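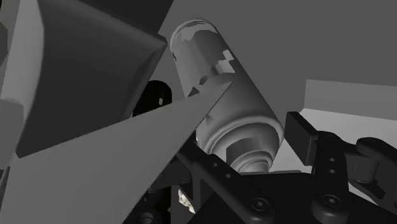 JERKETANCE, December

Should we believe the refill figures?

Bondis has put out its end-of-year note on the refill scheme and the headline is that 2,698 households have joined. The target was 3,000, so they are calling it a near miss and asking the town to back a second year. I have read the note twice and I still can't tell whether anybody is throwing less away.

Joining, for a start, means downloading the Umik app and typing in a postcode. You don't have to buy anything. You don't have to bring anything back either. I joined in the spring, used it once for washing-up liquid and then forgot my password, and as far as I can see I am one of the 2,698.

The number I would look at is on the last page, in small type. In the most recent month 660 containers were refilled across all 11 shops. That comes to 60 a shop, or two a day. My own kitchen gets through more bottles and tubs than I like to admit, and I doubt it is the worst on the street.

Then there is the question of what can be refilled. Shampoo, yes. Floor cleaner, yes, in two smells. Spray cans, no, and they are hardly mentioned, although hairspray, polish and deodorant fill a whole shelf in most bathrooms I have been in. The note says aerosols are "under review". They were under review last year as well.

Liesbeth Meijer, who runs the hardware shop on the hill, was one of the first to put in a dispenser. She told me it takes up the space where she used to keep paint brushes and that she sold more paint brushes. She is keeping it going until the contract ends and will then have a think. The nozzle drips, she says, and the drip tray costs extra.

Edivaldo Barros of Bondis was more cheerful when I rang him. Habits take time, he said, and the first year was always going to be slow. Fair enough. I asked how many of the 660 refills came from people who had done it before and he said the app doesn't record that. I asked why and he said he would come back to me. He hasn't yet.

Price is the other sore point. At Lacerda a new bottle of own-brand hand soap is cheaper than filling up your old one – I checked on two visits. The scheme's answer is that its soap is better. It may be. It smells of cucumber, and my hands were clean both ways.

I am not against refilling. My grandmother did it with vinegar and paraffin and never needed a password. But before anyone signs up for another year I would like to see monthly refills for each shop, what the dispensers cost to run, and a straight answer on aerosols. If Bondis sends them, I will print them in the next issue.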